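How to Start and Keep a Sourdough Starter in a Small Kitchen

Updated August 2021

When I moved into my little apartment in Tumville, I was sure my bread-making days were over. The counter was about as wide as a cookie sheet, and the oven door hit the opposite cabinet if you weren't careful (I still have the dent). But a starter takes up less room than a toaster, and if you can find a shelf for a jar and remember to feed it most days, you can have good bread in any kitchen at all. I've kept mine going through two moves and one very hot summer, and I'd love to help you get yours bubbling too.

Before we get going, please don't buy a special kit. I did, years ago, from a shop in Sullthorpe, and I used one piece of it. You need flour, water, a jar with some room in it, a spoon, and a kitchen scale if you can get one. Cups will work, but flour packs down differently every time you scoop it, and a scale saves you from wondering why Tuesday-style batter turned into modeling clay overnight. 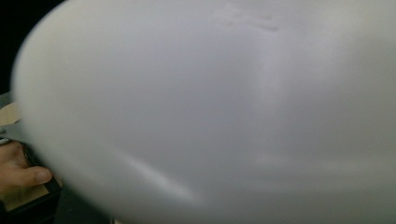
For flour, I like to begin with whole wheat or rye for the first few days and then switch over to plain unbleached all-purpose. The whole grain flours tend to wake things up faster. My usual rye comes from the Jestley mill and it's lovely stuff, but I've also done this with the cheapest bag at the corner store and the bread came out fine. Tap water is all right in most towns. If yours smells strongly of chlorine, leave a pitcher out on the counter overnight before you use it.

Day one

Put your empty jar on the scale and write down what it weighs, on a piece of tape stuck right to the bottom. You will thank yourself later! Then add equal weights of flour and lukewarm water. I use 20 grams of each, which sounds like hardly anything, but it's plenty to begin with and you won't feel bad about tossing some of it. Stir until there are no dry patches, scrape down the sides, and set the lid on top without screwing it tight. The gas needs a way out.

Days two and three

You may see a few bubbles, or a great many, or none. Stir it once or twice a day and leave it be. Some starters puff up wildly at this point and smell a little like old gym socks – this is normal, and it passes. The early burst usually comes from bacteria that won't stick around, so don't rush off and bake with it just yet.

Day four and onward

Now the regular feeding begins. Spoon out all but 20 grams of the starter, then stir in 20 grams of flour and 20 grams of water. Do this once a day if your kitchen is cool and twice if it's warm. Put a rubber band around the jar at the level of the fresh starter, so you can see how far it climbs. Somewhere in here it may go flat and sulky for a few days. Keep feeding it anyway. Mine sat there like wet cement for most of a week the first time, and I very nearly gave up on it.

When it doubles in height after a feeding, and does that several days in a row, it's ready for bread. The smell should be pleasantly sour, a bit like yogurt or a ripe apple.

Finding it a spot

Starters like to be somewhere between cool and cozy. The top of the refrigerator is the old standby, although some newer ones don't give off much warmth up there. I keep mine on a shelf away from the window, next to the flour, where I see it every morning when I go looking for coffee. If it's out of sight it won't get fed, at least in my house.

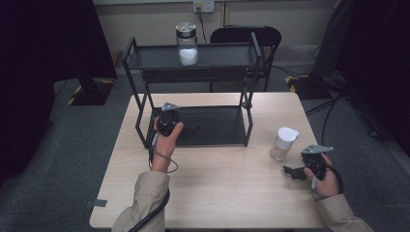 Once your starter is strong you don't have to fuss over it every day. Feed it, let it sit out for an hour or so, and move it to the refrigerator. A feeding once a week will keep it happy. When you want to bake, take it out the day before and give it 2 feedings at room temperature so it has its strength back.

A first loaf

For one round loaf, I use 400 grams of bread flour, 280 grams of water, 80 grams of lively starter and 8 grams of salt. Mix it all in a big bowl, let it rest for half an hour, then fold the dough over on itself a few times. Repeat the folding a couple more times over the next two hours and let it rise until it looks puffy and jiggles when you shake the bowl. Shape it, tuck it into a floured towel in a smaller bowl, and leave it in the refrigerator overnight. Bake it in a hot, covered pot at 450 degrees for half an hour, then uncover it until the crust is as dark as you like.

If things go wrong

A layer of gray liquid on top only means your starter is hungry. Pour it off or stir it in, and feed as usual. Pink or orange streaks, or anything fuzzy, are another matter – throw the whole thing out, wash the jar in very hot water, and begin again.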